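Korkden abre as portas do laboratório de robótica de mesa a escolas, famílias e vizinhos

Visitantes acompanharam de perto dois braços robóticos a trabalhar com loiça, canecas e outros objetos de cozinha

A Korkden recebeu na sexta-feira, 2 de outubro de 2020, quase 100 visitantes no seu primeiro dia aberto dedicado à robótica de mesa. Divididas em grupos pequenos, com inscrição prévia e entradas espaçadas ao longo do dia, as pessoas puderam ver o laboratório em funcionamento normal, com a equipa ao comando e as tarefas a correr como em qualquer outro dia de trabalho.

O programa arrancou de manhã com duas turmas do ensino secundário e prosseguiu à tarde com famílias, estudantes universitários e moradores do bairro. Muitos nunca tinham estado tão perto de um robô, e a surpresa mais repetida foi a da familiaridade: em vez de peças industriais, o que estava em cima da mesa eram canecas, pratos e um forninho elétrico.

«Queríamos que as pessoas olhassem para a mesa e reconhecessem a própria cozinha», explicou Margus Stankevičius, responsável pela demonstração. «Pendurar uma caneca parece a coisa mais simples do mundo até tentarmos explicar a uma máquina onde está a asa, para que lado está virada e com que força se pode pegar nela. Quando os miúdos perceberam isso, as perguntas nunca mais pararam, e ainda bem!»

A sessão principal, batizada de Vodel, mostrou os dois braços sobre a mesma mesa, cada um com a sua pinça de dois dedos. De um lado, o trabalho com objetos finos e leves, como um marcador de quadro branco; do outro, a loiça, com taças e pratos que têm de ficar de pé no escorredor de madeira.

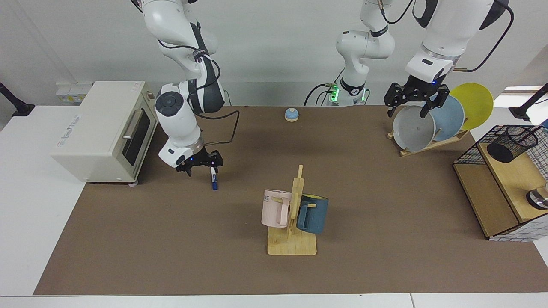
Entre cada demonstração, a equipa reservou tempo para conversar. Os alunos quiseram saber o que acontece quando um prato escorrega, se o robô distingue as cores e quanto tempo demora a preparar uma tarefa nova. Um dos grupos da manhã ficou tão entusiasmado com a questão do equilíbrio das taças que acabou por prolongar a visita durante o intervalo, já no corredor, com um escorredor emprestado e muita discussão sobre o melhor sítio para agarrar o rebordo.

À tarde, a segunda parte da visita, Isah, foi dedicada à perceção. Os participantes compararam a forma como a mesma mesa se apresenta de diferentes pontos de vista: uma caneca que de frente mostra bem a asa pode, vista de outro lado, mostrar quase só a abertura. Foi também o momento em que se falou de espaço livre, de sombras e do cuidado necessário para que os cabos dos braços acompanhem o movimento sem arrastar nada pelo caminho.

A parceria com a Clarneo, que apoia a Korkden nas atividades com escolas, permitiu oferecer a cada turma um caderno de exercícios para continuar o tema na sala de aula. O caderno propõe 31 pequenas tarefas domésticas para descrever passo a passo, desde arrumar um prato até tapar um frasco, e já foram impressos 800 exemplares para distribuir pelas escolas da região durante o mês de outubro.

«Levei a turma a pensar que iam ver um espetáculo, e o que viram foi gente a trabalhar, a ajustar, a repetir», contou uma das professoras que acompanharam os alunos. «Saíram de lá a discutir como se pega numa caneca. Para uma aula de programação, não podia pedir melhor.»

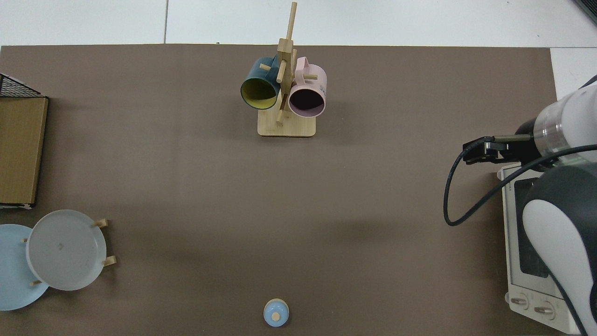 Última atualização desta página: outubro de 2020

Os visitantes mais novos tiveram ainda direito a uma atividade sem computadores: de olhos vendados, seguiam as indicações de um colega para pendurar uma caneca num suporte igual aos que se usam em casa. «Mais à esquerda» revelou-se uma instrução bastante menos clara do que parecia, e as gargalhadas ouviam-se até à receção.

A equipa recolheu as perguntas deixadas pelos participantes e vai responder às mais frequentes na página do laboratório. Várias dizem respeito a percursos de estudo e a estágios, tema que terá uma sessão própria, aberta a alunos e encarregados de educação.

«Foi um dia cansativo e muito feliz», resumiu Margus Stankevičius. «Estamos habituados a olhar para estas tarefas com os nossos colegas. Ter ali uma criança de nariz no ar a perguntar porque é que o robô não usa as duas mãos ao mesmo tempo faz-nos voltar ao trabalho com outra vontade.»

As escolas interessadas em visitar o laboratório podem pedir marcação junto da receção da Korkden, indicando o ano de escolaridade e o número de alunos. As visitas são gratuitas e realizam-se em grupos reduzidos, com acompanhamento da equipa.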